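Step 4. Run your first comparison

Okay, fun part! By now the Jelden gripper is bolted on and the arm homes without complaining. Keep the Olwood one handy, you'll swap to it in Step 5.

1. Put a mix of stuff in the bin. I like soft toys, a cloth, little boxes, a toy block and a plastic bottle – hard and squishy together.

2. Set the force to 8 in the Cesmont menu. Mine shipped at 11 and it squashed every box I own.

3. Jog down slowly over something soft and stop when the fingers reach it. Check your cables at this point, with the arm low over the bin, and leave plenty of slack in the loop by the wrist joint.

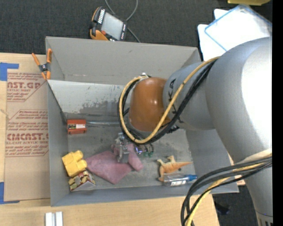 4. Close the fingers, lift straight up 340 mm and hold. Write down whether it stayed put (I keep a messy spreadsheet, now 3,482 rows long).

Note: flat cloth is the tough one. Try pinching near a corner before you blame the gripper.

Caution: hands out of the bin whenever the arm is live, even at jog speed. Hit stop first, then go rearrange your toys.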